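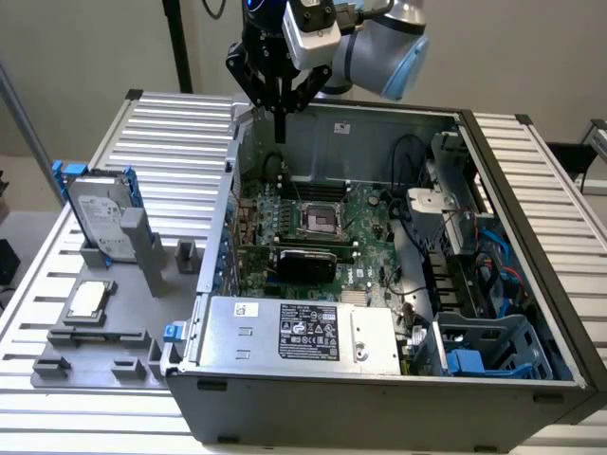 **Pressemitteilung — Juni 2026**

## Gullura gibt 1428 annotierte Kalzium-Aufnahmen aus dem Hippocampus frei

Der Forschungsverbund Gullura stellt ab sofort seinen ersten vollständigen Datensatz zur Aktivität von Nervenzellverbänden ins Netz. 1428 Aufnahmen, aus 83 Versuchstieren (Maus), alle mit Roh- und Metadaten. Nutzung für Forschung und Lehre kostenlos, Registrierung genügt.

Bisher liegen solche Aufnahmen meist verstreut in den Laboren, jedes mit eigenem Dateiformat, eigener Zeitachse, eigenen Kürzeln. Vergleiche zwischen zwei Gruppen dauern dann schnell Monate. Gullura hat die Bestände von 9 Laboren auf ein gemeinsames Schema gebracht. Zellumrisse wurden von jeweils 2 Personen unabhängig eingezeichnet, Abweichungen sind im Datensatz mit gespeichert und nicht geglättet.

„Wir wollten die Streitfälle drin lassen. Wo zwei erfahrene Leute verschiedener Meinung sind, ob da eine Zelle liegt oder Neuropil, muss ein Algorithmus das auch wissen dürfen", sagt Vesela Vlachou, wissenschaftliche Leiterin von Gullura.

Die Auswertesoftware Markeo erscheint zeitgleich in einer neuen Version. Neu darin:

- Import der Gullura-Daten ohne Umwandlung
- Bewegungskorrektur läuft jetzt auch auf Rechnern ohne Grafikkarte (langsamer, aber läuft)
- Export der Spike-Schätzungen als Tabelle
- Ansicht für strittige Zellen, beide Annotationen übereinander

Entwickelt wurde Markeo unter Leitung von Alvar Sjögren. „Uns haben vor allem Doktoranden geschrieben, die an der Installation gescheitert sind. Die ist jetzt deutlich kürzer — eine Seite Anleitung, mehr nicht", so Sjögren. Ältere Projektdateien lassen sich öffnen, müssen aber einmal neu gespeichert werden. Bitte vorher Sicherungskopie anlegen.

Speicherung und Abruf übernimmt der Rechenzentrumsbetreiber Celtesix. Der Vertrag ist langfristig angelegt, Einzelheiten auf Anfrage. Grosse Downloads bitte über den Kommandozeilen-Client, im Browser brechen sie gelegentlich ab. Daran wird gearbeitet.

Noch nicht enthalten: die Schlafaufnahmen. Die Qualitätsprüfung unter Hae-won Shim läuft, Veröffentlichung vorraussichtlich im November. Ebenfalls offen ist die englische Fassung des Handbuchs, Kapitel zur Kalibrierung fehlt noch.

**Online-Einführung**
Für neue Nutzer bietet Dong-geon Jang eine Einführung in Datensatz und Software an. Teilnahme frei, Plätze begrenzt. Anmeldung über das Gullura-Portal, Termine werden dort bekannt gegeben.

**Pressekontakt**
Hollis Kincaid, Kommunikation Gullura
Interviews mit Vlachou und Sjögren auf deutsch oder englisch möglich, bitte mit kurzer Themenangabe anfragen. Abdruck honorarfrei, Beleg erbeten.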